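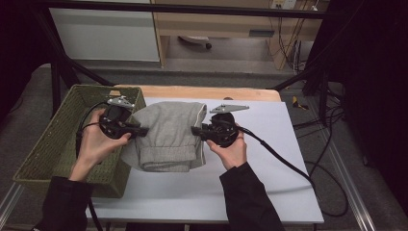

Noeline Kerslake wrote to me after the last post to say that I was all wrong about fabric softener, that her mother never owned a bottle of it in her life and her towels were the envy of Gornville. Well, Noeline, I have been thinking about your mother all month!

I grew up in a softener house, you see. A big capful in every load, winter and summer, and I carried the habit with me through 2 apartments and one very damp basement without ever asking what it was for. So in June I quit, just to see. The first week I missed the smell terribly (I kept sniffing my pillowcase like a lost dog). By the third week the bath towels were drinking up water the way they did when they were new, and my old gray sweats had stopped feeling slippery — I hadn't even known they were slippery.

I do use a splash of white vinegar in the rinse now, and I dry things on the line until they're nearly done, then give them a few minutes in the dryer. Flynn still says his socks are crunchy. He may have his own capful, if he wants to go to the store and buy it.

Next time, wool sweaters, and what I did to the green one.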